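Can a machine take over the packing bench yet? Two months with the Statix bench arm

2019-08-05

I should start by saying that I like machines. I was the child who sat in front of the washing machine and watched the whole cycle, and I am now the grown-up who runs a small packing and kitting room for other people's parts and still stops to look when something moves by itself. So when we had the chance to put a Statix arm to work on our benches for the summer, I said yes before I had read the price list, and you should weigh what follows with that in mind.

We had been thinking about it since December, which is our worst month for small orders. What we do is simple to explain. Little parts come in, they get sorted into slotted trays, and later they come out of the trays again, go into pouches, and the pouches go into cardboard boxes. A new hire can learn it in a morning. A machine, the brochures have been telling us for years, can learn it in about the same time, and I wanted to find out how much of that was true for a shop our size.

The arm comes in a crate that two people can carry, though they will complain. Setup took us most of a working day, and a good part of that was spent on the mounting plate, which has slots that almost line up with our tables. Almost! We drilled new holes in the end. The software was friendlier than I had feared. You move the arm by hand to where you want it, press a button, move it again, press again, and after a while you have a routine. I had my first one running before supper, and I'll admit that I called home about it.

Two fingers are what you get in the standard kit, opening and closing like a crab's claw, with a small camera above them at the wrist. For a good many jobs that is plenty. Our sealed cartons went beautifully from the first day. Same size, same place, firm sides, nothing to crumple. The arm picked up 50 of them in a row while I drank my coffee, and it set them down squarer than I do.

Then we asked it to do the trays.

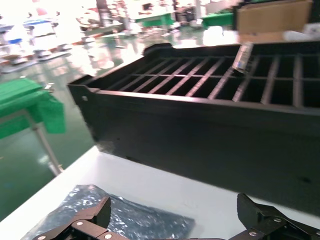
A tray with narrow slots is hard on a gripper for reasons that never occurred to me when I was doing the work with my own hands. When I pull a thin part out of a slot I tilt it a little, I feel it rub on one side, I ease off, and up it comes. The arm comes straight down and closes. If it has the position right, lovely. If it is off by the thickness of a divider, it pinches the divider, and it will lift with real conviction until the force limit trips and the whole thing stops and waits for me.

Clear plastic was the other trouble. Under overhead lights a transparent package shines in one spot and vanishes everywhere else, and the camera would happily report a part in a slot that held only a reflection. We moved a lamp. We tried a sheet of gray paper over one of the fixtures, which helped more than the calibration routine in the manual did. By the end of the second week the arm was getting most of the parts out, and I was so pleased with it that I forgave it for being slower than the person at the next table.

I kept a proper count for the review, being that kind of person. Over the trial we ran 901 tray picks with the final settings, and 30 of them ended in a stop that needed a human being. That sounds quite good until you are the human being. The stops don't come at tidy intervals, so whoever is looking after the machine can't wander off and do something useful at the far end of the room. You end up working within earshot of the beeper, and it took a while before any of us got used to that.

Pouches, I am sorry to say, beat us. A soft, crinkly bag lying flat on a table gives two stiff fingers nothing to hold on to. You and I slide a fingertip under the edge without thinking. The arm pushes the bag around, or pinches up a fold in the middle and carries it off like a cat with a sock. Opening one and putting something inside was beyond anything we managed to teach it. We bought the suction attachment from Skellitz, which fits the Statix wrist with an adapter, and it does pick up a smooth bag nicely. A wrinkled one it picks up when it feels like it. If your bags are stiff and flat you may have much better luck, and I'd be glad to hear about it.

I also tried the soft fingertips from Zuccaro, on the advice of a gentleman at a trade counter who was very sure of himself. They are rubbery sleeves that slip over the ends of the metal fingers. For cartons they made no difference that I could find. For the thin parts in the trays they were worse, simply because they are fatter and the slots are not. I have kept them on the arm for bottles and round things, where they grip very well, and I think they are worth what they cost if you handle anything that rolls.

A word on cleaning, as people always ask. The arm wipes down easily, but the joints in the finger linkages collect dust and little shreds of cardboard. We used Kerkodent wipes, a dental-office product that happened to be in our supply cupboard, and a soft brush for the corners. Check the screws while you are in there. Ours stayed tight all summer, but I looked every week anyway.

Now, to the bigger question, the one my sister puts to me at every family dinner: when does she get one to do the dishes? I carried the thing home one weekend (with permission, and with a good deal of help on the stairs) and clamped it to my kitchen table to see. It put unbreakable cups on a shelf. It moved spoons from a rack to a drawer, slowly, and missed the drawer when I had left it open a different distance from before. A dish towel defeated it entirely, in just the way the pouches had, and I didn't let it near a glass. I folded my own laundry that weekend and had time to watch it try a washcloth – a very long washcloth.

So for the home, no, and I would not hold my breath. The kitchen changes every hour and everything in it is soft, wet or breakable. A shop floor is kinder. You can tape down the tray, fix the lamp, and ask the supplier for the same carton every time, and each of those things buys you a little more from the machine. Much of our success came from tidying up the job until it suited the arm, and I must say the room is nicer to work in for it.

Would I buy it? I have, as it happens, though only one, and it lives on cartons with a few hours of trays in the afternoon. If your work is all boxes, I think you'd be happy with it by the end of the first week. If it is mostly trays, ask for a trial with your own trays and your own lights, and don't accept the demonstration tray they bring with them, which has lovely wide slots. If it is bags, keep your people, and maybe get them better chairs. We did that too, and the chairs have had fewer complaints than the robot.

I give the arm four stars out of five, the Skellitz suction kit three, and the Zuccaro sleeves three and a half. The mounting plate gets one. I have written to Statix about the slots and will add a note at the bottom of this page if they write back.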